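Laundry room opens at the Drerkbridge community rooms

June
By the Drerkbridge page editor

I've been banging on about this for so long that some of you will have stopped listening, but the laundry room at the Rendard Street end of the building is finally open! It opened at the start of the month, very quietly (no ribbon, no speeches, one packet of biscuits), and I've been down there more often than my own washing really calls for.

For anyone new to the town, we haven't had anywhere to do a wash since the Plalix launderette closed its doors. If your machine packed up you either begged a neighbour or got on the bus with a suitcase, and I have done both. The bus was worse. When we asked in this newsletter who would use a shared machine, 140 of you wrote back, and 80 said you'd use it at least once a month, which was enough to get the money moving.

The money came to £3,005 in the end, a good chunk of it from the Uçar bakery's cake mornings, and the rest from the plant sale, the raffle and a very welcome envelope pushed through the door. Most of it went on pipes and electrics, which I found a bit disheartening until I saw the state of the old pipes. The room itself is plain, with white walls and a concrete floor that you'll want shoes on for.

I went in to try it with a bag of odds and ends before I let myself write anything. It's a front-loader, so mind your back and bring something to kneel on if your knees are like mine.

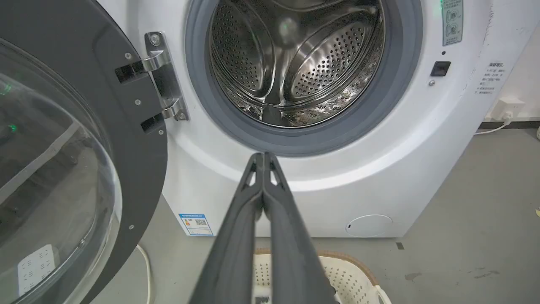 I'd meant to do one quick load and leave, and of course I ended up staying for most of the afternoon and chatting to everybody who put their head round the door. The questions were nearly all the same, so I may as well answer them in print. Yes, you do need to book. The sheet is on the corridor noticeboard and there are 4 slots a day, the first at eight in the morning. Yes, you can swap with someone, but please write it on the sheet, or we'll have two people and two bags and a lot of politeness. No, we don't supply powder. Bring your own and take it home again, and go easy on it, because most of us use far too much.

The other thing everyone wanted to know was whether they could wash soft toys. Well, yes, within reason! Check the label sewn into the seam first, and if it says surface wash only then please believe it. A cool, gentle wash suits most of the others. I'd pop a small one inside an old pillowcase, and I'd look it over for loose eyes and split seams before it goes anywhere near water. I would also think hard about what goes in with it. Dark things can give up their colour, especially when they're new, and a pale teddy that comes out the shade of a school jumper is a hard thing to explain at bedtime. I speak as someone who once turned a cream rabbit lilac. It was loved just as much afterwards, but I was not. 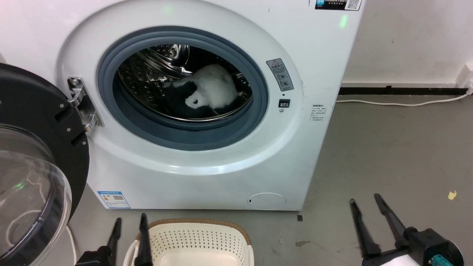 White soft toy and a dark navy garment in the drum at the Drerkbridge laundry room.

A few house rules, and then I'll leave you alone. Go through your pockets before you load (tissues, mostly, but also coins and hair grips). Run a hand round inside the drum when you've finished, as socks do like to cling on up at the top. Leave the door open when you go so the rubber seal can air, and wipe the seal if there's fluff on it. Please don't fiddle with the filter cover at the bottom of the machine. If you think it's blocked, leave a note on the booking sheet and it'll get looked at.

There's no dryer yet. I know, I know. We're hoping to put up a couple of airers before the autumn, and if you have a decent folding one that you don't need, we'd be glad of it. A shelf would be nice as well, and a chair even more so.

The room is open from eight in the morning until seven in the evening, and the last load needs to be in by half past five. If the early slots keep filling up as they have been, we may try opening at seven. Tell me what you think, preferably not while I'm in the queue at the bakery.

Last updated: June, 4.15 pm

Contact the Drerkbridge page | © Drerkbridge community rooms | Back to top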